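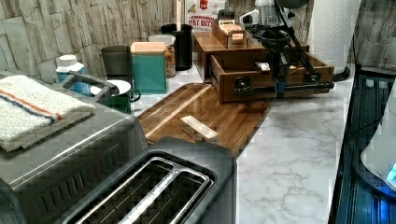
The long counter in the Presavthorpe shared kitchen, toaster end.

Progress report to the Wanyama fund: shared kitchen, Presavthorpe
Prepared by Shoshana Iwasaki
Period covered: up to the end of September

What the grant was for

The fund gave us 3,000 to make the kitchen at Presavthorpe easier to use for people who don't work in it every day. The application, which I didn't write, promised "a calm and intuitive hot drinks and breakfast area". I have tried to report against that, although I'm not sure how anyone would measure calm. What I can say is what has been bought, what has been moved and whether people can find a teabag.

Spending so far

We have spent 486 on storage: canisters, jars, a utensil holder, the tea caddy and the crate it goes with. Nothing has been spent on the counter or the wall, both of which were there before and neither of which needed doing. Lama Mahasneh holds the receipts and will send copies with the final claim. The rest of the money is unspent. I would sooner report that than find something to buy with it before the year is out.

The counter

The plan drawn up by Plovska, who advised us on layout, put the appliances at one end and the dry goods at the other, with a clear stretch between them for making food. On paper it is a good plan. In daily use the clear stretch is the first thing to go. Mugs drift into it, and so does anything somebody means to put away later. The top of the big grey appliance has become a shelf for towels. It was never meant to be a shelf and I have asked for towels to be kept off it. I have asked more than once. Nafula Mabula has offered to put up a rail, and I think that is worth more than another notice.

The canisters have done better. The teal ones with wooden lids are liked, and things do get put back in them. The clear jars get refilled because people can see when they are low. The canisters don't, and twice we have run out of sugar with a shut lid sitting over an empty tin. Plovska suggested labels. Dima Issa has written some, but they are still in a drawer while we argue over whether they should go on the lids or the sides. My own view is the sides, as lids get swapped.

The utensil holder is fine. It's a pot with spoons in it.

The tea station

This was the part of the application that made the largest claims, so I have looked at it hardest. It was meant to cut queues at break time and "encourage conversation". I have stood by it on four mornings. The queue is shorter than it was when the tea was kept in a cupboard, mainly because people no longer wait for someone else to shut the door. As for conversation, people talked before.

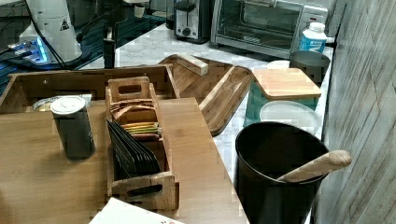 Does the tea caddy need someone to look after it?
Siham Mansour tops it up on Saturday mornings, which takes her a few minutes. If she is away it goes a week without, and the plain black tea is the first to run short.

The caddy itself has held up. The handles at each end mean it can be lifted out and carried to the meeting room, and it usually comes back. Sorting is less of a success. Each compartment is supposed to hold one sort of tea, and by midweek they are mixed. Siham puts them right and has stopped complaining about it, so I will complain for her: if the compartments matter we need to say so, and if they don't we should stop asking her to sort them.

I am not convinced the crate is needed. It takes up a good part of the table and it collects odds and ends. Lama disagrees. She says that without it the odds and ends would be on the counter instead, and she may be right.

What we haven't done

The breakfast shelf has not been started. Muron quoted for it, the quote was about twice what the application allowed, and we haven't gone back to them. The user survey has not been sent out either. I have doubts about it as drafted, as every question asks how much things have improved and none asks whether they have.

Next steps

Nafula to fit the towel rail.
Dima to get the labels out of the drawer and onto the canisters.
Lama to find a second quote for the shelf.
I will rewrite the survey and send it to the fund for comment before it goes out.

We are not asking for more money. If the second quote comes in high as well, I would like to discuss returning the shelf part of the grant.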